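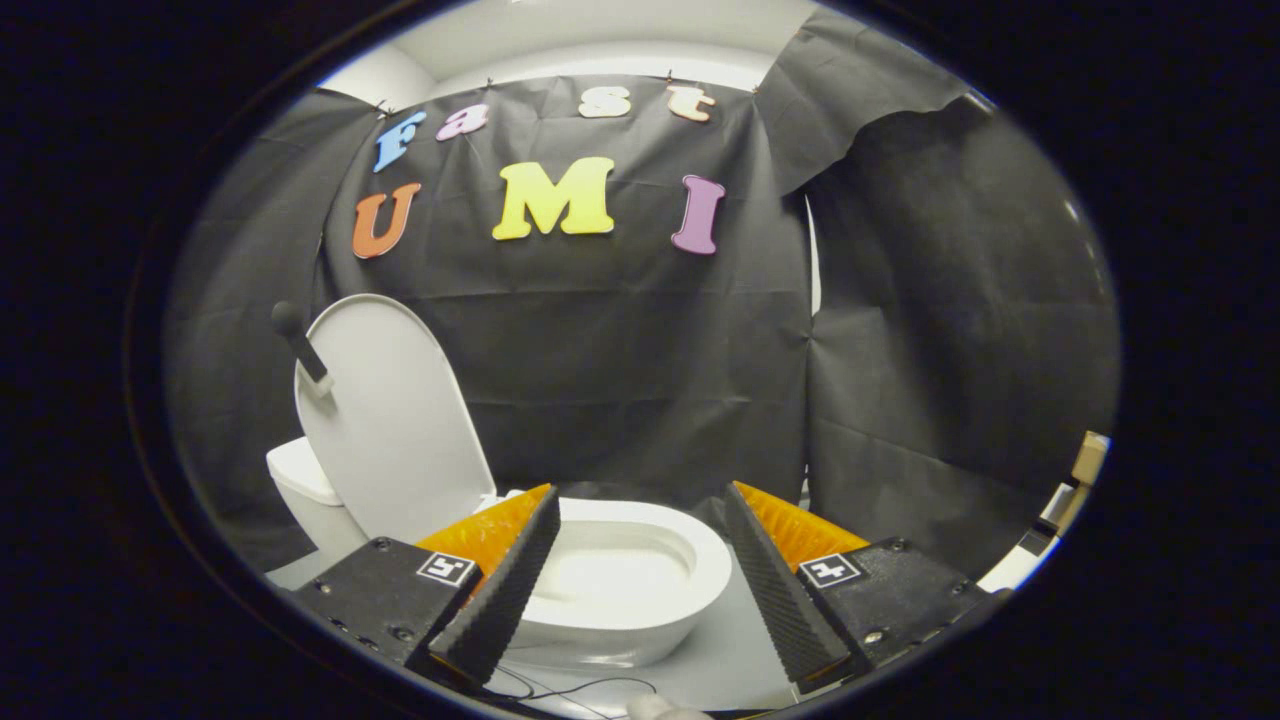
The toilet station from the wrist camera, lid up, both finger pads in view.

Progress note, 9/10/18
To: Tanko Onyeka, Alitz
Project: Tamuno handheld gripper trials, Pistville

Hi Tanko,

Quick one from me before the budget call. We're through the first half of the comparison and I'm pretty happy with it! You asked for the bathroom task to go ahead of the kitchen ones, so that's what we did.

So far we have 2668 recorded grasps across 5 finger pad versions. The dark foam-textured pads with the orange ridged backing (they're on the gripper in the picture) are my favorite by a long way. They bend around the lid edge instead of skating off it, and new people pick up the motion fast. The Clevasum pads did fine on handles but slid on anything smooth and rounded, and I'd drop them from the next order unless you feel strongly.

The wide lens was worth the fight over the quote. I can see the bowl between the fingers and still have a marker tag on each one, so we get finger opening straight from the video. We hung black paper behind the toilet to keep the background plain, and the colored letters spelling "Fast UMI" went up on it too.

Less good news - cables. They keep ending up on the floor by the toilet base and I've stepped on them more than once. I'd like to buy 12 short ones with angled plugs, which fits in what's left of the parts money.

Still to do: lid closing with the other hand, then the arm itself. It's booked for February and I need 6 days with it, so please don't let anyone shave that down.

Could you let me know about the cables and the Clevasum order before the call?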